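Moving my mom's old recipes out of the shoebox

17th June

So I finally did it. After years of saying I'd get to it "when things calm down" (ha), I sat down with the shoebox of recipe cards and started typing. I had 291 of them in there! Some are in my mom's handwriting, some are in my grandma's, and a whole stack got clipped off the backs of flour bags and never cooked even once, as far as I can tell.

My plan was to do a few each night after dinner with the radio on. I picked up a lined notebook at the Kettler store for the ones I couldn't read right away, and that filled up faster than I'd like to admit.
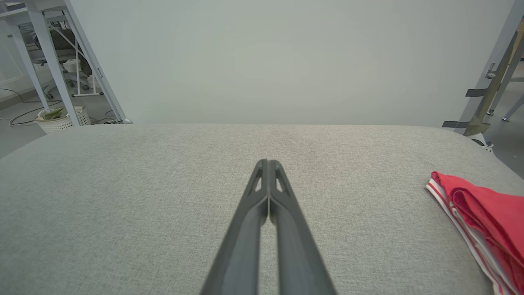
The ones I can't figure out

My grandma did not believe in amounts. Her plum cake says "flour, enough" and "bake until it smells done." I've made it three times now and it came out like three different cakes. The second one was great and of course I didn't write down what I did.

Then there's a soup card that only says "Cancombe soup, same as before." Same as before what? Cancombe is where my grandparents lived when they first got married, and I've been through the whole box twice looking for the "before" card. My aunt thinks it had barley in it. My uncle says no way, it was potatoes.

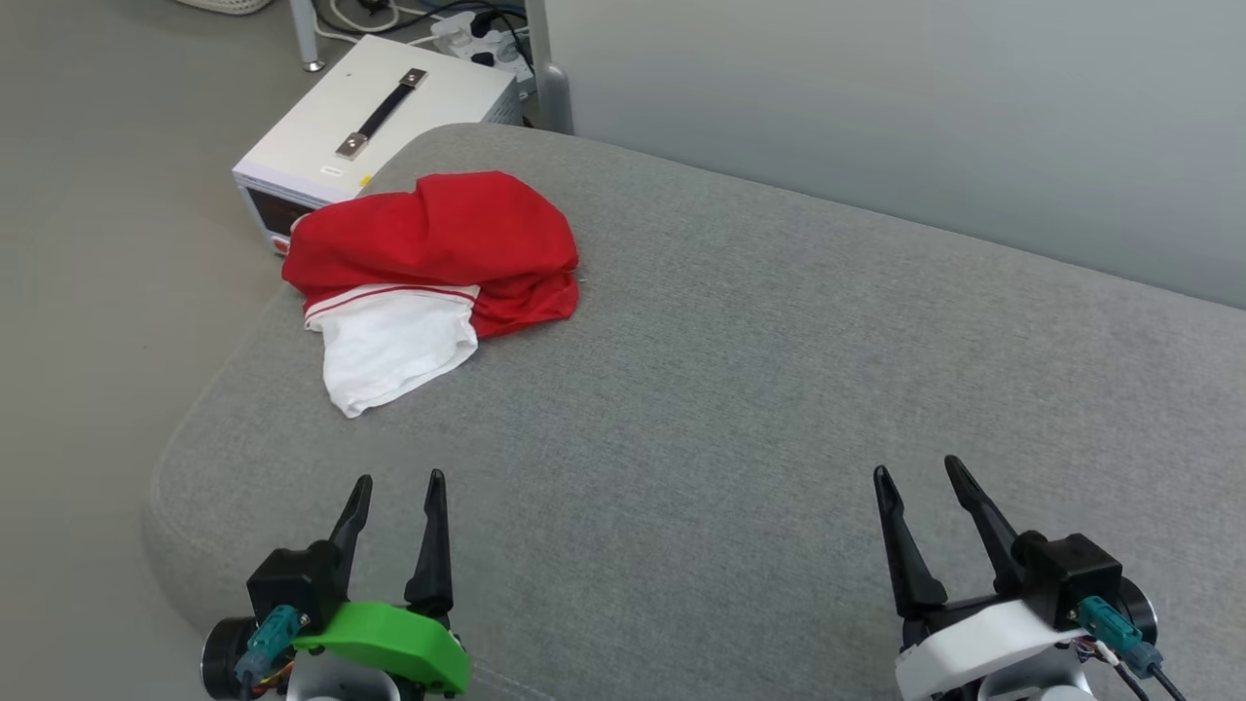

I did try both. The barley one tasted closer to what I remember, but I was maybe six the last time I had it, so take that for what it's worth. I added a little dill at the end and my kids ate it without complaining, so it's going in the keeper pile.

The cookies were a lot easier. Mom wrote those out properly, with oven temperatures and everything, and she put a little star on the ones people asked for at the Multham bake sale. Eleven stars so far! The ginger ones deserve two. 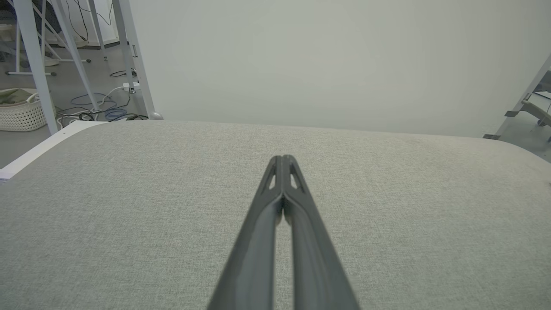 I'm hoping to have the whole thing typed up by October so I can print copies for my cousins before the holidays. Spiral bound, I think, because it stays open on the counter. If anybody reading this grew up near Cancombe and knows what went in that soup, please, please leave me a comment.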